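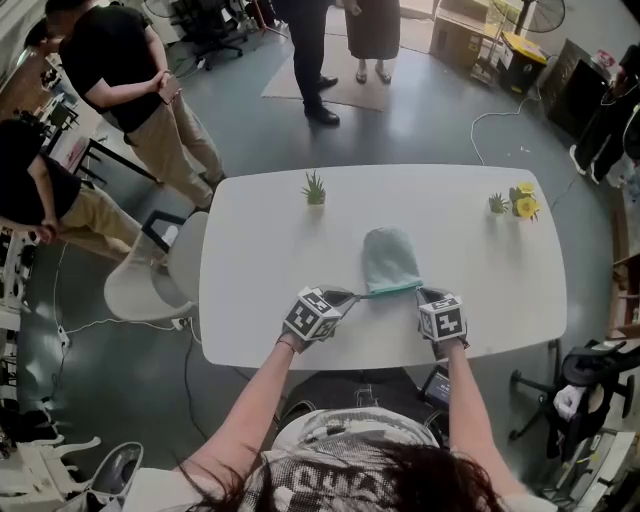

Home Patterns Workshops Yarn Notes FAQ Contact

Knitting Questions I Get All The Time

Hi! I'm Esko Jääskeläinen and I run Vimthorpe, which is a big name for one guy, a lot of yarn and a website. These are the questions that land in my inbox most, mostly on hats and mittens (my favorite things to knit, if you couldn't tell).

Last updated Mar 23, 2020

My edge is all stretched out. Did I ruin it?

Probably not! Wool forgives a lot. Soak the piece in cool water, squeeze it out in a towel, then lay it on a table and pat the edge back together with your fingers. Don't pull on it while it's wet. Cotton is more stubborn, and I usually end up running a bit of elastic thread through the last row.

Should I lay it flat or hang it up?

Flat, please. I hung a Jellska hat on a hook once and got something closer to a windsock.

How stretchy should the edge be?

Pinch it in two places and pull gently sideways. It should open up easily and come most of the way back when you let go. If it feels like a rope, your cast-on is too tight, so go up a needle size for that row only and switch back after.

What yarn is the Whitfield pattern written for?

Any worsted weight. I've knit it in pale green more times than I'd like to admit (I just love that color). One skein does an adult hat, and you'll have enough left over for a pompom if you're a pompom person.

Can I turn the Holov mitten into a baby hat?

People ask this a lot, and yes, kind of! Leave out the thumb, work 10 extra rows before the decreases and try it on an actual baby if there's one handy. The top will be quite round. I think it's cute.

Can I sell what I make from your patterns?

Sure, as long as you knit it yourself. Please don't resell the pattern.

Do you teach in person?

I do, at tables with plenty of elbow room, and you can drop in just to watch. The next dates go up in April. Bring needles and something you've already started, even if it's a mess. Especially if it's a mess!

My pattern download won't open. Help?

Try it on a computer first, phones can be picky with the big charts. Still nothing? Send me your order number and I'll email you a fresh copy, usually within 2 days.

We use cookies to remember your cart. By staying on this site you agree to our cookie policy. Accept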